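Brutico opens bookings for new guided walk over the Katene pass

Small groups will walk from Preranden to Rokura with local guides, starting in August 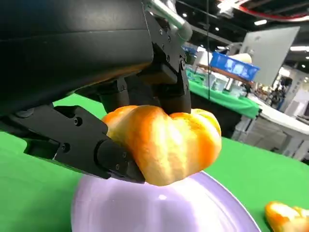

Orange-and-yellow bell pepper and a lavender plate.

PRERANDEN - The walking company Brutico announces today that bookings are open for its new guided trek from Preranden to the mountain village of Rokura. The first groups will leave in August. The route takes 5 days and it crosses the Katene pass, where until now the company offered only day walks from the Preranden side.

The trek is graded moderate. Walkers do not need climbing experience, but they should be used to walking a full day with a small rucksack. The hardest part is the third day, when the path rises 600 metres from the last hut to the top of the pass. The start on this day is early, at 5 in the morning, so that the group can be down on the Rokura side before the afternoon clouds come.

"We have received many questions about Katene from guests who did the day walk and wanted to continue to the other side," says the Brutico office in Preranden. "The path on the far side was in bad condition for a long time. Now it is repaired and marked again, and we can take groups there with a good feeling."

Each group has 2 guides, one who walks in front and one who stays with the last walkers. Both speak English and both have a valid first aid certificate. The groups are small also for the reason that the huts are small. The company asks guests who wish to travel with friends to book all places at the same time, as it is often not possible to add a person later.

Nights are spent in simple huts with shared rooms, except the last night, which is in a guest house in Rokura. Blankets are provided in the huts, but a sleeping bag liner is required. Breakfast and a warm evening meal are included every day. A packed lunch is given in the morning. Vegetarian meals can be ordered with the booking, other diets on request - please write to the office before you pay the deposit.

Main luggage goes by road to Rokura and waits there for the guests. On the trail everybody carries their own water, rain clothes and things for the night. Walking poles can be borrowed free of charge at the office in Preranden.

A deposit of 20 per cent is paid at the time of booking. If the pass must be closed because of snow or strong wind, the guides will lead the group along the lower valley path, and the length of the trip stays the same. Travel insurance which covers mountain rescue is obligatory for all participants.

The price includes the guides, the huts and the guest house, the meals as named above, the luggage transport and the bus back from Rokura to Preranden. Drinks and tips are not included.

Bookings are taken at the Brutico office in Preranden and through the booking form on the company's website. A packing list and a route map are sent after the deposit is received.

Press contact: Brutico, press office, Preranden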